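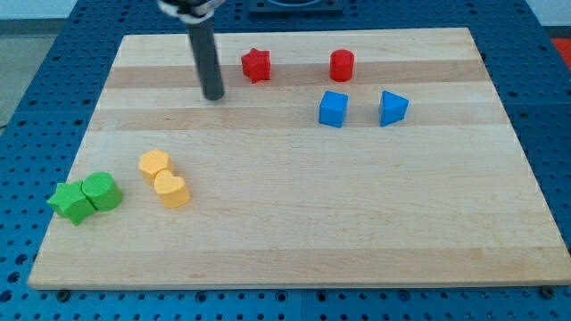 Textbook loans are back, with fewer forms

The book loan desk at Baduston College has moved again, this time to the second floor of the Herkach Building, next to the vending machine that takes your dollar and thinks about it. We are told this is permanent. We were told that last November too.

The good news is that the loan form has shrunk from four pages to two. Gone is the section asking you to explain, in your own words, why you need a chemistry book for chemistry. You still have to bring your student ID and a printed class schedule – yes, printed, and yes, the printer is in the other building.

Thanks to this year's Pernska Fund grant, the shelves now hold 3,000 books, and quite a few of them are even the current edition. Nursing, accounting and first-year math go fastest. Art history tends to sit around looking elegant until midterms, when everyone wants it at once.

Loans run for the full term. You may write in the margins in pencil if you must, but please erase before you return the book. Whoever had the blue statistics text last spring has strong feelings about standard deviation, and the next reader got to share every one of them.

Requests for fall open on Sun 3 July through the Ghoneim portal, which will log you out while you look for your course number. Have it ready before you start. If the book you want is already out, put your name on the waiting list and check your college email, including the folder where all our messages seem to go.

Late returns still put a hold on your registration. The desk does not enjoy this any more than you do, but it does have the button.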